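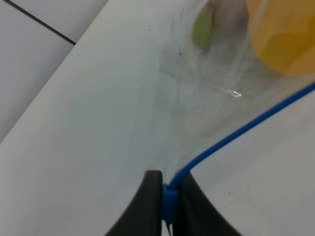

The Prerklow method ranks candidate grasp points on thin transparent packaging and selects the one with the highest predicted contact quality. On the fruit bag, a grasp on the blue tab places the fingertips at the neck with the film gathered into the grasp.
Posted by ctran_lab, March 18, 2023

Reply from villalobos_c
Over how many trials was this measured?

Reply from ctran_lab
Thirty, with 2 failures.

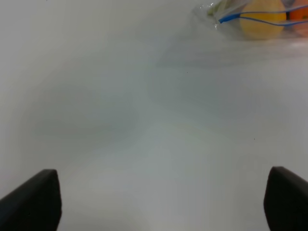 Wrist view, gripper open, bag at upper right.

Reply from villalobos_c
I must disagree with the ranking. The Somogyi baseline was trained on opaque packaging — the comparison favors your method.
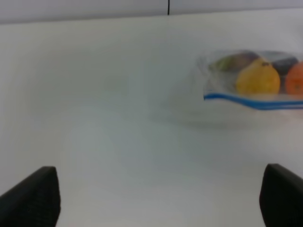 A retrained baseline would be the proper reference.

Reply from ctran_lab
We retrained it in January on 1,580 labeled views. The gap narrowed but remained.

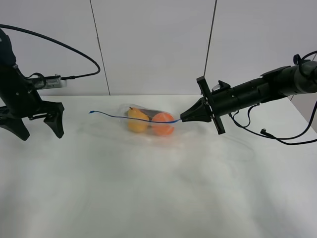 Wrist views alone do not settle the matter. Depth estimates on clear film are unreliable, and a side camera should be scored separately. From the side, the blue string can be followed across the pear and the orange fruit to the tapered tool.

Reply from villalobos_c
Agreed on the side camera. I maintain my objection to the baseline.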